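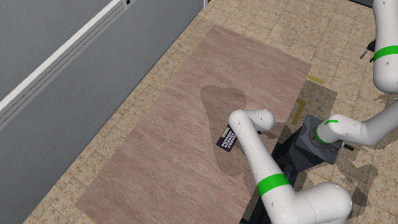

Escena de la calculadora, con los dos brazos en la celda simulada.

Clindari: planificación y control bimanual en simulación

Clindari es el software con el que en Hestton generamos, ejecutamos y revisamos episodios de manipulación con 2 brazos sobre una mesa. Incluye el planificador, el controlador, un módulo de percepción bastante modesto y las herramientas para volver a ver lo que ha pasado. Junto al código publicamos un conjunto de 150 episodios simulados, y este documento sirve de README para lo primero y de ficha para lo segundo.

Llevábamos mucho tiempo con ganas de soltarlo. Hay partes que nos encantan (el planificador compartido, sobre todo) y partes que siguen sujetas con alfileres, y preferimos que se vean las dos cosas.

Qué hay en el repositorio

plan/ – planificador de movimiento para los dos brazos a la vez, con comprobación de colisiones entre ellos
control/ – seguimiento de trayectorias, límites de velocidad y la máquina de estados de las pinzas
percep/ – estimación de pose de objetos a partir de color y profundidad simulados
visor/ – reproductor de episodios, con línea de tiempo y cambio de cámara
escenas/ – descripciones de mesa, objetos, luces y cámaras
datos/ – índice de episodios y guiones de descarga

Instalación

Hace falta Python y un compilador de C++ reciente. El simulador se instala como dependencia. En Linux va fino; en otros sistemas compila, pero el visor da guerra con las ventanas múltiples.

git clone del repositorio
pip install -e .
clindari comprobar

El último comando carga la escena mínima, mueve cada brazo a su postura de reposo y escribe un informe. Si el informe sale vacío, casi siempre es que falta la ruta a los modelos: se define con la variable CLINDARI_MODELOS.

Primer episodio

clindari ejecutar escenas/teclado.yaml --semilla 33
clindari visor ultimo

La semilla 33 es la que usamos en todas las pruebas de regresión. Con ella se obtiene el mismo plan en cualquier máquina de las que tenemos a mano, lo cual nos costó lo suyo: el muestreador repartía el trabajo entre hilos y el orden de llegada cambiaba el árbol de búsqueda. Ahora cada hilo lleva su propio generador y la mezcla se hace en orden fijo. ¡Una alegría poder comparar dos ramas y que la diferencia sea de verdad del cambio!

Cómo funciona el planificador

Los dos brazos se tratan como un solo sistema con un espacio de configuración conjunto. Es más caro que planificar uno y luego el otro, pero desaparecen casi todos los bloqueos en el centro de la mesa, donde los dos quieren pasar por el mismo sitio. Para que el coste no se dispare hacemos una primera pasada por separado y solo unimos los tramos en conflicto. En las escenas con objetos pequeños, la mayor parte del recorrido se resuelve en esa primera pasada.

La aproximación final la lleva el controlador. El plan termina un poco por encima del objeto y desde ahí se baja en línea recta, con la velocidad limitada y vigilando la fuerza simulada en las puntas. En el teclado se trabaja con los dedos juntos y muy cerca de las teclas, así que un error pequeño de orientación se nota enseguida. El parámetro que más conviene tocar es control.descenso.tolerancia; el valor por defecto es conservador y hace que algunos episodios se aborten de más. 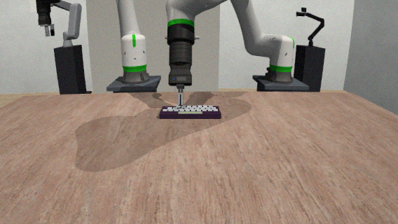 Zapata preguntó en el hilo de incidencias si no sería mejor cerrar el lazo con visión durante todo el descenso, y no fiarlo todo a la pose estimada al principio, porque con teclas tan juntas cualquier deriva acaba en la tecla vecina. Tiene razón, y hay una rama abierta con eso: actualiza la pose en cada ciclo y corrige en el plano de la mesa. Todavía oscila cuando la pinza tapa buena parte del objeto, de modo que no está en la rama principal. Si alguien quiere meterle mano, la etiqueta es servo-visual y agradecemos cualquier prueba.

Percepción

El estimador parte de un modelo conocido del objeto y lo ajusta a la nube de puntos. Funciona muy bien con formas de caja y regular con piezas finas y oscuras. Las sombras de los propios brazos fueron un quebradero de cabeza en las primeras versiones, sobre todo en la segmentación por color. La solución actual da más peso a la profundidad cuando el contraste local es bajo, y se puede apagar con percep.sombras=no para comparar.

Los datos

Cada episodio contiene:

estados articulares de ambos brazos y apertura de las pinzas
órdenes enviadas por el controlador
vídeo de las cámaras definidas en la escena
poses de los objetos según el simulador, y aparte las estimadas
el plan completo, con los tramos conjuntos marcados
la semilla y la configuración exacta

Los episodios abortados se conservan con su motivo. Nos parecen de lo más útil del conjunto, y para depurar un planificador valen oro. Se filtran con clindari datos --solo-completos.

Las cámaras de muñeca se guardan también durante los desplazamientos, no solo cuando hay un objeto delante. Quien entrene con ellas se va a encontrar tramos con la pinza abierta y el suelo detrás. 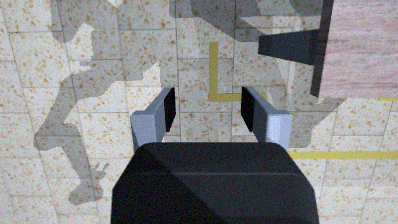
Esos tramos se pueden recortar con la marca fase=transito, que va en el índice de cada episodio. Nosotros los dejamos dentro: a las pruebas de odometría visual les vienen estupendamente las juntas de las baldosas, y pesan poco una vez comprimidos.

Limitaciones conocidas

Todo es simulación. No hemos medido la transferencia a brazos físicos y no recomendamos usar los límites de velocidad por defecto fuera del simulador.
El contacto de las puntas con superficies pequeñas es sensible al paso de integración. Si se cambia, hay que volver a ajustar el descenso.
La variedad de objetos es escasa y el material de la mesa no se aleatoriza.
El visor pierde la sincronía al retroceder muy deprisa. Pausar y avanzar un fotograma lo arregla.

Compatibilidad

El formato de escena se puede exportar a Sistanau con clindari exportar. Se conservan la geometría, las cámaras y las luces; los parámetros de contacto hay que repasarlos a mano. La importación en sentido contrario está a medias y esperamos tenerla en diciembre.

Contribuir

Las incidencias se abren en el repositorio, en español o en inglés. Para un fallo del planificador, adjuntad la semilla, el archivo de escena y la salida de clindari informe. Los cambios en control/ tienen que pasar las pruebas de regresión completas, que se lanzan con clindari probar --todo y tardan lo bastante como para ir a por un café. Las escenas nuevas son bienvenidas, y las que hacen fallar al planificador todavía más.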